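Wouter Geerts has finished the gearbox on the Bresar coupé, so a few posts on where the car has got to.

The Bresar was built in Stuvwood for four years. The coupé had the same engine as the saloon, with a second carburettor and a higher final drive. The works figure was 3,776 cars of all types, and nearly 700 of those were coupés.

Most were sold abroad. Ours went to a dentist in Stostatthorpe and stayed in that family until the late eighties, when it was parked with a cracked cylinder head.
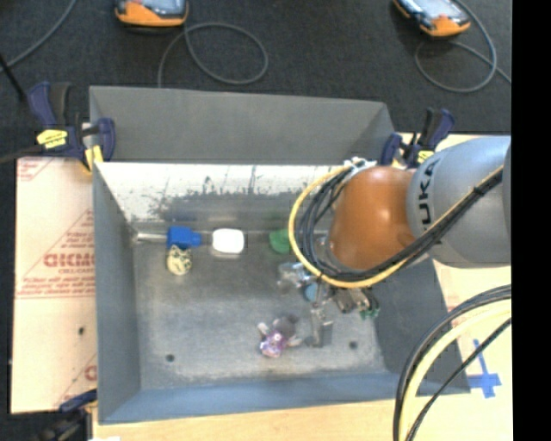

The head was the easy bit. Macarena Bustos had a spare from a scrapped saloon and the castings are the same. You have to open out the inlet ports by 3 mm to match the coupé manifold.

The gearbox took longer. Koster made them, and they used two different layshafts without changing the part number. We bought the wrong one first. If yours has a plain end with no groove, it's the early type.

Wouter also replaced second gear and both synchro rings. First still whines, but they all did that when new, according to the road tests.

Next is the wiring. The loom behind the dash has been cut in several places and someone has used red for everything.

Aim is to have it running in September. Paint can wait until next year.

If anyone has a nearside rear quarterlight, with or without the catch, please message me.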